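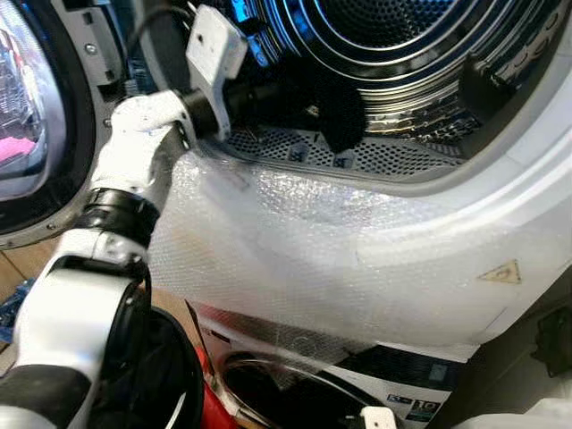

Fedholm Laundry: README and data card

7 min read

Hi, and thanks for downloading this. I'm Chantelle, and I look after the Fedholm Laundry set together with Ronaldo Talavera, who wrote the loader and most of the scripts. Fedholm is a collection of recordings of robot arms working in and near a stacked washer and dryer. The question behind it is one my mother asks me every time I call home: can the thing do the laundry yet?

Short answer, no. It can do bits of it, some of them pretty well, and the bits are what you'll find in the folders.

What you get

There are 800 episodes. One episode is one try at one chore, from the moment the operator says go to the moment they say stop, however badly it went in between. Each has camera video, the joint positions of the arm, the gripper state, a sentence saying what the chore was, and a result label. The sentences were typed by whoever was operating, so "brush the drum," "clean inside dryer" and "do the brush thing again" are all the same chore. We kept the original wording in one column (raw_text) and added a tidy version in another (chore). Use whichever you like, but please don't train on the tidy one and then tell me your model understands how people talk!

The chores, in the order we added them:

- open the dryer door
- close the dryer door
- load clothes from a basket
- unload clothes into a basket
- brush out the drum and the area by the lint filter
- take out the lint filter
- put the lint filter back

That last one I nearly left out of the release. More on it below.

So how good are they?

Door opening is the happy story. Once the arm has a decent hold on the edge it's mostly a matter of pulling along a curve, and the door does the rest of the work. Closing is a little worse than I expected, because a dryer door wants a firm push at the very end and our operators were (understandably) gentle with it. A lot of the closing episodes stop with the latch touching and not caught. Those are labeled "partial," and if you're only looking at the video you will swear some of them are shut. They are not. I went through these with Mandla Joubert over a very long afternoon and we argued about maybe a dozen.

Brushing is the chore I'd show to a skeptic. It forgives you a lot. The brush doesn't have to land on an exact spot, the drum is round so a sloppy sweep still touches metal, and a wide soft head takes up some of the error in how hard the arm is pressing. The awkward part is getting in. The arm has to come up from the side and reach through the opening without leaning on the rim, and the door is hanging right there next to it. If you plot the path of the wrist you'll see people hesitate at the opening every single time, me included.

What brushing doesn't tell you is whether anything got clean. We have no measure for that. Our label only says whether the bristles touched the surfaces named in the chore. I tried weighing lint on a kitchen scale for a while and gave up, the numbers were nonsense.

Clothes are where it all slows down. A single towel, fine. A pile of mixed laundry, especially dark laundry, is a different animal. The camera sees one black lump, the gripper picks up a sleeve, and the sleeve turns out to be wearing three other things. Zodwa Masilela did most of the loading sessions and her notes (in notes/loading.txt) are the best reading in the whole download. Do have a look before you write your own grasping code, she describes exactly which grabs bring half the basket along and which come up with one sock. 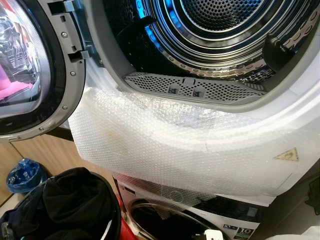
Dryer door open, with black clothing spilling out of the red basket.

I get asked why we didn't put the clothes out one at a time on a nice white table. We could have, and the success rate would look wonderful, but laundry at my house has never once been laid out on a table first. The loading chore starts from a pile, with whatever else is on the floor left where it is.

And the filter. Taking a lint filter out is doable with a simple gripper if you come at it straight. Putting it back means lining up a thin curved part with a slot you mostly can't see past your own wrist. Only 8 of our attempts at it are labeled as full successes, and two of those took longer than it takes me to fold a load of sheets. I decided to leave them in. Failures are useful too, and there are plenty of them.

Things to know before you use it

Shiny metal. The inside of a drum reflects everything, including the arm, and the color of the light changes a lot between cameras and between sessions. Cool blue in one clip, warm gold in the next. We did no color correction. If your depth estimates go wild inside the drum, mine do too, and I don't have a fix for you.

The arm gets in the way. For a good part of every drum episode the arm itself covers a big piece of the view. There's a column called occluded, filled in by hand for 300 episodes and left blank for the rest. Blank means nobody checked. It does not mean the view is clear. Please read that again, because I've had the same email about it several times.

Narrow variety. We used 2 sites, and I wouldn't expect a model trained on this alone to walk into a laundromat and cope. Top loaders, sliding doors, anything with the hinge on the other side: not covered.

Speed. Everything is slow. A person watching at normal speed will want to reach in and help. I don't recommend using our episode lengths as a target for anything.

No finished laundry. There isn't one episode that goes from a dirty pile to clean folded clothes. The chores were recorded separately. You can string them together on paper, but the hand-offs (door left half open, a shirt hanging over the rim) are where things fall apart, and we only have a handful of those.

Splits

Train, validation and test are in splits/. Each session sits entirely in one of them, so you won't find the same pile of clothes in both train and test. If you make your own split, please keep sessions together. Johannes Venter tried a random split early on and got a beautiful score that disappeared the minute he moved a basket.

Changes

Tue 25 July: fixed swapped labels on some open/close pairs, added Zodwa's notes, renamed "wipe" to "brush" everywhere.

Planned for August: a few sessions with a narrower gripper for the filter, and more light-colored laundry. Swanepoel, our labeling tool, will get its own README as well, as the one it has now is two lines and a shrug.

How to mention it

"Fedholm Laundry, Masilela, Talavera, Joubert, Mofokeng and Venter" is plenty. If you get the filter back in reliably, write to me even if it's messy and even if you used none of our data. I'd love to see the video, and so would my mother.

Contact: the Fedholm team | © Fedholm Laundry contributors | Back to top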